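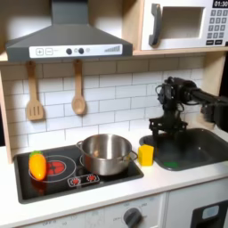
By Setsuko Kikuchi, Learning Environments
Reviewed by Arif Saragih
Last updated 9 February 2025

Palten Storage Bench, Early Learning Range

Product code 418
Supplied by Sturkstead Educational Furniture

Overview

The Palten Storage Bench is a low, open-fronted bench intended for preschools, kindergartens, family day care services and library play corners. It provides seating for children along the top and storage for play equipment below. The bench is most often placed beside a pretend play area, such as a play kitchen or a shop counter, where children need somewhere to sit and somewhere to return what they have used.

The bench was first offered as part of the Trullevari classroom range and was sold under that name for several years. The present version replaces it. Services that own Trullevari benches may continue to use them alongside the new model, as the seat height has not changed. The storage tubs, however, are not interchangeable, and customers are asked to state which bench they own when ordering spare tubs.

Construction

The seat, ends and shelf are made from birch plywood with a clear water-based finish. All outside corners are rounded. The back panel is fixed with concealed screws and may be left off where the bench is to be reached from both sides. Adjustable feet are fitted at each end for use on uneven floors, and a felt pad set is included for timber floors.

Each bench is supplied with 3 pull-out tubs. The tubs have a moulded handle at the front and a recess for a picture label or name card. Blank cards are included. Lids are sold separately and are recommended for small loose parts.

Specifications

Length: 1200 mm
Depth: 380 mm
Seat height: 300 mm
Weight, without tubs: 19 kg
Tubs supplied: 3
Finish: clear, low sheen
Colour of tubs: grey, sage or oatmeal
Assembly: required, two adults

Planning the play area

A clear space of one metre should be kept in front of the bench so that tubs can be drawn out fully while other children pass. Where the bench stands next to a play kitchen, it should be set at a right angle to it and not opposite. Children then have a corner to work in, and staff can see into the area from the centre of the room.

The bench is not to be placed under an opening window or against a balcony rail. It should not be used as a room divider unless it has been fixed to the floor with the bracket kit, which is available on request.

Haruto Takeda, who advises Sturkstead customers on room layout, suggests that services begin with fewer items in each tub than the tub will hold. Children find it easier to pack away when there is room to spare, and staff spend less time sorting at the end of the session. Contents may be changed over as interests in the group change. A tub set aside for cloths, aprons and tea towels is useful in most rooms.

Assembly

Instructions and a hex key are packed beneath the seat panel. The ends should be joined to the shelf before the seat is fitted. Screws are to be left slightly loose until all panels are in place and then tightened in the order shown on the sheet. Power drivers must not be used, as they may strip the threaded inserts.

An assembly service is offered in metropolitan areas. Assembly staff will remove all packaging and level the bench in its final position. The room should be free of children at the time of the visit.

Care and cleaning

Wipe with a soft cloth and a mild detergent solution, then dry. Bleach, methylated spirits and abrasive creams will damage the finish and are not covered by the warranty. Tubs may be washed by hand in warm water. They are not suitable for a commercial dishwasher.

Screws should be checked at the start of each term. If the finish becomes worn along the front edge of the seat, it may be lightly sanded and recoated with the touch-up kit, part 251.

Matching items

Palten Corner Seat, joins two benches at a right angle
Palten Book Ledge, wall mounted
Từ Floor Cushion, round, with removable cotton cover
Bracket kit for floor fixing
Tub lids, pack of 3

Delivery

Benches held in stock are dispatched within five working days. Orders placed in July should allow a further week, as the warehouse closes for stocktaking. Delivery is to a ground floor entrance unless other arrangements have been made. The carton is 1260 mm long and should be carried by two people.

Customers are asked to inspect the carton before signing. Damage should be reported to the service desk within seven days, with the order number and the batch label found on the underside of the shelf.

Warranty

The frame is covered for ten years in normal indoor use and the tubs for two years. The warranty does not extend to benches kept outdoors or on open verandas. Claims are handled by Katsuhiko Ogura at the service desk.

Orders and enquiries

Schools and services may order on account with a purchase order. Orders over $2000 are delivered without charge within the mainland states. For quotations on full room fit-outs, please contact Haruna Nomura in the projects office and include a floor plan with door and window positions marked.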